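로봇제작 동아리·학생 프로젝트 게시판
[진행공유] 교내 정리로봇 대회 준비, 그리퍼 손가락 4차 버전까지 왔습니다

글쓴이: 납땜하는고양이
조회 500 | 댓글 7

안녕하세요, 지난번에 서보 떨림 문제로 글 올렸던 대학 연합 동아리 Wara 팀입니다. 그때 답 주신 분들 진짜 감사했어요. 배선 굵은 걸로 바꾸니까 떨림이 확 줄었습니다!

이번 학기 과제는 거실에 흩어진 물건을 집어서 바구니에 넣는 거예요. 물건 목록은 대회 당일 공개인데 작년 목록에 양말, 리모컨, 컵, 봉제인형이 있었다고 해서 그 위주로 연습 중입니다. 팀은 네 명이고 저는 그리퍼랑 손목 카메라 담당, 주행 쪽은 Sumaiya Amarasinghe 선배가 맡고 있어요. 우리 팔 이름은 Irnum입니다 (이름 짓는 데만 회의 두 번 했어요 ㅋㅋ).

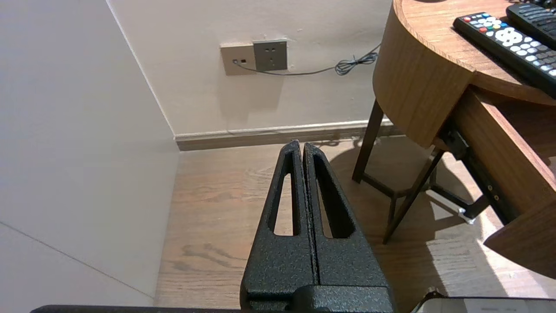

저희가 지금 제일 고민하는 건 납작한 물건을 어떤 순서로 집느냐예요. 컵은 위에서 그냥 내려가도 잡히는데 얇고 긴 물건은 손가락 방향이 조금만 틀어져도 밀려 나가거든요. 특히 원탁 위 리모컨 두 개처럼 나란히 놓여 있으면 하나를 잡으려다 옆의 것까지 건드리게 됩니다. 게다가 둘 다 검은색이라 저희 검출기가 하나로 묶어버릴 때가 많아요. 아래쪽 건 빨강 초록 노랑 파랑 버튼이 있어서 그걸 단서로 방향을 잡아볼까 하는데, 대회 때 어떤 리모컨이 나올지 모르니까 너무 특정 물건에 맞추는 것 같기도 하고요. 의견 주시면 정말 좋겠습니다!

참고로 지금까지 파지 시도 76번 기록했고, 실패한 건 대부분 납작한 물건이었어요. 컵은 거의 다 성공해서 다들 소리 질렀습니다.

댓글 1 | 기어비삼십
오 손가락에 긴 구멍 뚫은 거 좋네요. 무게 때문인가요, 아니면 휘게 하려고 한 건가요? 저희 팀 Boyer도 비슷하게 해봤는데 구멍을 너무 길게 뚫었더니 옆으로 비틀려서 다시 뽑았어요.

댓글 2 | 납땜하는고양이 (글쓴이)
둘 다요! 원래는 무게만 생각했는데 살짝 휘는 게 컵 잡을 때 도움이 되더라고요. 비틀림은 아직 못 느꼈는데 무거운 물건은 안 해봐서 월요일에 물 채운 페트병으로 해보겠습니다.

댓글 3 | 밤샘코더
색깔 버튼 단서는 저는 반대입니다. 집에 있는 리모컨 세어보면 그런 버튼 없는 게 더 많아요. 그냥 윤곽선 뽑아서 긴 축 계산하고 손가락을 거기에 직각으로 닫는 게 제일 튼튼합니다. 나란히 붙은 건 깊이 값으로 나누시고요.

댓글 4 | 초코우유500
음 저는 밤샘코더님 의견에 반만 동의해요. 윤곽선이 깨끗하게 나오면 맞는 말인데, 손목 카메라로 비스듬히 보면 원근 때문에 축이 꽤 틀어져요. 그리고 그 정도로 얇은 물건은 깊이 값이 잡음에 묻힙니다. 작년에 저희가 그렇게 했다가 예선에서 리모컨 세 번 연속으로 바닥에 떨어뜨렸어요... 버튼 색 말고 버튼 줄 배열을 보면 방향은 웬만큼 나옵니다. 그건 리모컨마다 비슷하니까요.

댓글 5 | 밤샘코더
비스듬히 보는 게 문제면 위로 올라가서 다시 보면 되죠. 관측 자세를 하나 더 넣으세요. 시간 2초 더 쓰고 성공률 올리는 게 이득이에요. 버튼 배열 인식은 학습 데이터부터 모아야 하는데 학부 팀이 대회 전에 그걸 언제 합니까.

댓글 6 | 바퀴담당S
Wara 주행 담당 Sumaiya입니다 :) 리모컨 얘기로 뜨거운데 저는 다른 게 걱정이에요. 햇빛요! 오후에 바닥 한쪽은 밝고 테이블 그림자는 진하게 깔리니까 바닥 분할이 그림자 경계에서 자꾸 끊겨요. 로봇이 그림자를 물건인 줄 알고 돌아가는데 너무 귀엽지만 점수는 깎입니다. 노출 고정해서 쓰는 팀 계신가요? 그리고 벽 쪽에 케이블 늘어진 것도 주행할 때 걸릴까 봐 금지구역으로 지정하려고 해요.

댓글 7 | 기어비삼십
노출은 고정하지 마세요. 아침이랑 오후가 너무 달라서 저희는 오히려 더 나빠졌어요. 대신 시간대별로 바닥 사진 모아서 다시 학습시키니까 그림자 오검출이 많이 줄었습니다. 코드는 Tratness 저장소에 정리해뒀는데 README가 엉망이라 막히면 쪽지 주세요. 케이블은 금지구역에 한 표요, 저희는 바퀴에 한 번 감겨서 축까지 뺐습니다.

글쓴이 추가
댓글 다 읽었습니다, 감사해요!! 일단 밤샘코더님 말씀대로 위에서 한 번 더 보는 자세를 넣고, 초코우유500님 방식은 데이터가 좀 모이면 비교해보기로 했습니다. 둘 다 같은 물건으로 돌려서 성공률 표 만들어 올릴게요. 3월 안에는 올리는 게 목표인데 중간에 서보가 죽으면 늦어질 수 있어요. 혹시 손가락 끝에 붙일 고무 패드 추천해주실 분 계시면 댓글 부탁드립니다. 지금은 실리콘 시트 잘라서 붙여볼까 생각 중이에요.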